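Skalleck Orienteering Federation Forum
Competition and Rules > Relay and Team Events

Topic: Proposed change to relay seeding at the Cunha Trophy

Competitions_Office
Posted August 2022

Members are asked to comment on the following proposal before it goes to the rules group. At present, start positions and team places for the Cunha Trophy relay are set by each club's result in the previous year only. The proposal is to use the results of the previous 2 years, with the more recent year counting double. Clubs that did not enter in one of those years would be given their last place on record for that year. The number of teams allowed per club would remain at 3. Comments should deal with the proposal itself and not with course planning at Jesia, which has its own topic.

northridge_secretary
Our club supports the proposal in principle. A single poor leg in May cost us one of our three team places, and the present rule gave us no means of earning it back until the following season. We would ask for one clarification. If a team is disqualified for a mispunch, does it count as last in that year, or as not having entered? The two readings give very different results under the draft wording.

Competitions_Office
A disqualified team would be treated as having entered and finished last. The draft will be amended to say so.

h.controls
I must disagree with that reading. A mispunch on the first leg and a deliberate breach of the out-of-bounds rule are both disqualifications, and the draft would carry either one forward for two seasons. Under the present rule the penalty ends after one. A club with a junior on its opening leg would be taking a considerable risk, and I expect several would stop selecting juniors for that leg altogether.

northridge_secretary
That is a fair objection. We would accept a version in which mispunched teams are left out of the calculation and the other year is used alone.

Clatard_OC
Speaking for Clatard, we oppose the change in either form. Our membership is small and our relay squad can be quite different from one year to the next. The older result often belongs to runners who have since moved to other clubs. Giving it any weight rewards the large clubs, whose squads are stable. We would also point out that the entry fund for the Trophy stands at 3000, of which 1000 is paid out according to team places. The proposal therefore affects money as well as start positions, and the notice to members ought to have mentioned it.

Competitions_Office
The point about the fund is noted. The share linked to team places is not part of this proposal, but it would follow from it. A line to that effect will be added to the notice.

legtwo
Could the office publish what last year's start list would have looked like under the new method? It is difficult to judge a formula without seeing it applied. My own rough working suggests that the leading clubs would not move at all and that the changes would fall mainly in the middle of the list, but I do not have the full results for the earlier year.

h.controls
I support that request. I would add that the mass start at Jesia is narrow, and a team placed in the third row is held up as far as the first control. Start position has a real effect there, more than it would on open ground.

Competitions_Office
A worked list will be prepared from the official results and posted in this topic. The closing date for comments will be moved back until members have had time to read it. 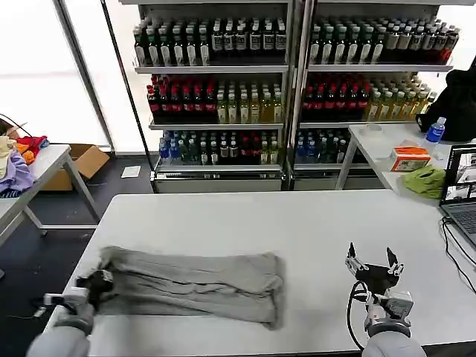

Anqi Jia
I would prefer that the rules group consider a third course, namely to keep the one-year rule for start positions and apply the two-year rule only to the number of teams. Clatard's concern about changing squads applies chiefly to the start list. The loss of a whole team place is the more serious matter for a club, and it should rest on more than one race.

Clatard_OC
We could support Anqi Jia's version, provided mispunched teams are left out as discussed above. We remain opposed to the original text.

northridge_secretary
Our members have not yet discussed a split rule. I will put it to them and report back here once the worked list is available.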